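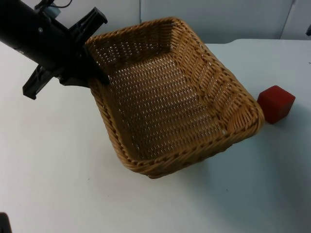 Looking after cane and wicker (and getting another ten years out of it)

I've got a weakness for old baskets. Can't walk past one at an op shop, can't throw one out, and my husband has given up asking where the spare room went. So over the years I've learned a fair bit about keeping the things alive, mostly by wrecking a few first. Here's what works at our place.

Dust first, always
Water on top of dust makes mud, and mud in a weave is there for good. Take the basket outside, turn it upside down and give it a good whack on the bottom with your palm. Then go over it with a dry paintbrush, the cheap 50 mm kind with natural bristles. An old toothbrush does the tight bits round the rim and handles. If you've got a soft brush head for the vacuum, use that on low for the inside corners.

Washing
Willow and cane can both take a quick wash. I use a bucket of lukewarm water with a small squirt of dish soap and a cloth wrung out hard, so it's damp and no more. Wipe along the weave, never across it, or you'll lift the ends. Rinse with a second cloth and plain water. Paper rope and seagrass are a different story! Those I only ever brush, and if there's a stain I dab at it with a barely wet corner of a tea towel and hope for the best.

Drying
Shade and a breeze. I did a lovely big laundry hamper in full sun one February and it went as brittle as uncooked spaghetti. Now I stand them on a cake rack on the verandah and leave them till the next day, turning once before bed.
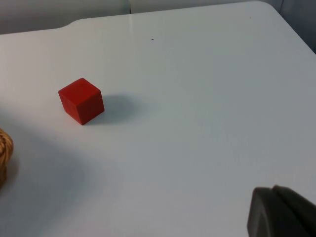 Mould is the other thing that catches people out, especially anyone who keeps baskets in a bathroom or on a concrete floor. If you can smell it before you can see it, get onto it then. One part white vinegar to four parts water in a spray bottle, light mist, ten minutes, wipe off, and out to the verandah again. I've had to do it twice on a stubborn one. If it comes back a third time I line the basket with newspaper and demote it to the shed for kindling.

Broken strands
A snapped weaver looks worse than it is. Soak a replacement bit of cane in warm water for half an hour until it bends round your finger without cracking, then tuck it in alongside the old one, following the same over and under for at least three uprights each side of the break. Snip the ends on the inside where they won't catch a jumper. Dexter Cruzado, who had the repair stall at the Burley market before his knees went, taught me to cut the ends on a slant so they sit down behind the upright. Mine stay put now — the square-cut ones used to ping out every time.

If the break is right on the rim, a spot of PVA and a clothes peg overnight will usually hold it. Don't use superglue, it goes white and crusty and you'll be looking at it forever.

Squashed shapes
For a basket that's been sat on or shoved in the back of a wardrobe, mist it all over until it feels a bit bendy, push it back to where it ought to be and pack it firmly with old towels. Leave the towels in until the whole thing is bone dry. I did my mum's sewing basket this way on a Wednesday and had her cottons back in it by the weekend.

Liners
Worth the bother for anything that holds clothes, bread or kids' bits and pieces. A pillowcase with the corners boxed off fits a surprising number of them. I sew a strip of elastic round the top so it grips the rim and comes off easily for the wash. Prewash the fabric, I beg you. I skipped it once and the liner shrank so much it would've fitted a teapot.
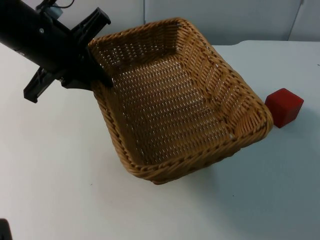 Lifting is what does most of the damage, so try to get into the habit of using two hands underneath, not one hand on the rim. Rims are only wrapped on, and once the wrapping loosens the top row starts to wander. Side handles are fine for a loaf of bread but not for a load of wet towels (guess how I know).

And if you're storing a few, nest them with a sheet of tissue between each one, and keep them away from the heater. I get mine out every September for a brush and a sniff, and put any that need work by the back door so I'll trip over them until I get it done.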